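Nitano Four-Drawer Chest: Review After a Year of Use

Posted 1 Feb 2018

I bought the Nitano four-drawer chest for the back bedroom of our apartment in Gornville. The old dresser in there was a hand-me-down with a split side panel, and the bottom drawer had stopped closing. I wanted something narrow, gray or white, and light enough to move without help. The Nitano met those needs, and I have used it every day since. This review covers assembly, the drawers, the finish and how it compares with the Jalus chest I looked at first.

Ordering and delivery

I ordered through the Trịnh furniture store because they had it in stock and their delivery fee was lower than ordering direct. It came in one long carton. The corners of the carton were crushed but the panels inside were fine. All of the hardware was there, sorted into bags with printed numbers. There was one spare cam lock and no spare dowels.

Assembly

Set aside an afternoon. The manual is drawings only, and most of them are clear. The exception is the step where the drawer runners go on. The left and right runners look almost the same, and the only difference is a small letter stamped near the front screw hole. I put 2 of them on backward and had to take them off again.

The back panel slides into a groove from the bottom. Do this before tightening the last screws on the sides, or it will bind halfway. The manual shows the screws being tightened first, and I think that is a mistake in the drawings.

A regular Phillips screwdriver is enough. I used a drill on its lowest setting for the runners and by hand for everything else. Once the case was square, the drawers went together quickly.

Drawers

The drawers are the best part. They are deep enough for folded sweaters, and jeans fit in 2 stacks side by side. They do not rattle. There is no soft close, so a hard push will make a bang.

The second drawer from the top started rubbing in September, when the weather was damp. I loosened the front screw on the runner, lifted the drawer slightly and tightened it again. It has not rubbed since. The bottoms are thin, and I would not store books or tools in them. For clothes and bedding they have held up without sagging.

Finish and top

The gray is a plain mid-gray with no pattern. It hides dust well on the sides and less well on the top. I wipe it with a damp cloth and a drop of dish soap. The top is flat and big enough for a lamp, a tray and a small mirror. A glass left overnight made a faint ring that came off with the cloth the next morning. Nail polish remover is another matter. It left a dull spot near the back edge that will not come out.
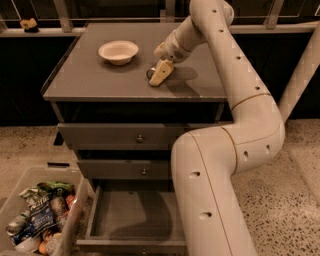 How it compares with the Jalus

The Jalus chest costs more and weighs a good deal more. Its drawers have full-extension runners, so you can see all the way to the back, and on the Nitano the last few inches stay under the case. The Jalus is also wider, and it would not have fit between our closet door and the window. If you have the space and plan to stay put for a long time, the Jalus runners may be worth the difference. I would still have picked the Nitano for this room.

Anchoring

A wall strap comes in the box. Use it. With the top two drawers open and full, the chest leans forward more than I like. The screw supplied is for wood studs, so buy a proper anchor if you are going into drywall alone.

Verdict

Good drawers, a decent finish and a fair price. Points off for the confusing runners and the thin drawer bottoms. I would buy it again for a bedroom, but I would look for something sturdier for a workshop or garage.

Rating: 4 out of 5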